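Fikura Chores

README, last edited in February

Fikura is a set of simulated household and shop-floor chores, with logs from a policy trying to do them. We put it together because we kept being told that home robots were nearly ready, and we wanted something to check that against. Our answer so far is no, with a few narrow exceptions listed further down.

What you get
300 episodes over 13 chores. Each episode has rendered camera views, joint positions, gripper state, the instruction text and an outcome label set by a person. The label is either done or not done. There is no partial credit, and please don't add any and then quote our name next to the result. A dishwasher with one rack loaded is a dishwasher somebody still has to load.

Of the 300 episodes, 259 are labeled not done. The baseline policy, Elum, was trained on the same room layouts it was tested in, so even that number flatters it.

What worked
Moving a rigid box from one shelf to another. Pushing a drawer shut. Putting parts in a bin when the parts were all the same and started out facing the same way – a job that cheap fixed machinery has handled for a long time.

What didn't
Anything with cloth. Anything with a lid that has to be turned. Wiping, which the policy treats as waving. Seven of the chores have no successful episode at all, and we kept them in on purpose.

Known problems
Contact physics is too kind. Objects stick to the gripper in ways they wouldn't on a real counter, so read the successes with that in mind.

Camera views are stored as rendered, including the ones with no task object in them. Tilted views of the ceiling, with the light tube and a piece of the arm, stay in the set. Filter them yourself if you need to, but report that you did.

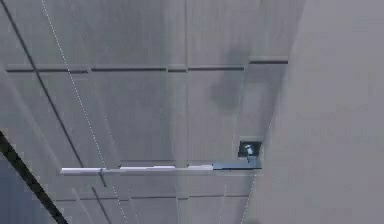
Rampersad, reading a draft of this card, objected that a done/not done label is harsher than what we'd ask of a new hire, and that a machine that gets a shelf half stocked overnight could still pay for itself. Maybe. We would want to see the cost of the person who comes in on Monday to finish it and pick up whatever fell.

Loading
Unpack the archive and point the Prolto reader at the top folder. Older Prolto builds drop the gripper channel without a warning, so check that it's there before you train on anything.

Use
Free for research. If you publish a success rate, give the chore names with it – an average over all 13 hides the zeros.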